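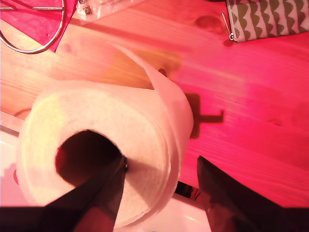 Clurko Cabin FAQ

I get the same handful of emails every week, so I finally wrote the answers down. If yours isn't covered, just write to me!

What time can we get in?
Any time after 2 in the afternoon. The key box is on the left side of the porch, and I send the code that morning. If you're coming up from Skesau, fill the tank before you leave town (the pump at the crossroads closed in January and I don't think it's coming back).

Is there a store nearby?
Hájek's is the closest, 5 miles down the hill. Bread, eggs, milk, firewood, decent cheese. They close early in winter, so call first.

Do I need to bring sheets and towels?
Nope, beds are made up and there are two towels each. Bring your own for the lake, please, I beg you. That mud does not wash out.

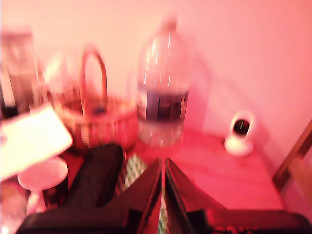 Can we eat outside?
Please do, the deck gets the evening sun and it's my favorite spot in the whole place. There's a long table out there and a grill, and the propane is on me. I'm a big fan of a patterned cloth for supper, and a green-and-white one like the one peeking through here hides grass stains and spilled pickle juice better than anything plain. Shake it out over the rail when you're done and the birds will handle the crumbs.

How much is the deposit?
It's 400 dollars, and I send it back within two days of checkout. A full week is 720, cleaning included.

Can I bring my dog?
Yes! Two dogs, even. Just keep them off the beds and away from the Fisar side of the fence, where there are chickens.

Does my phone work up there?
Out on the deck, mostly. Inside, use the wifi. The password is on the fridge door.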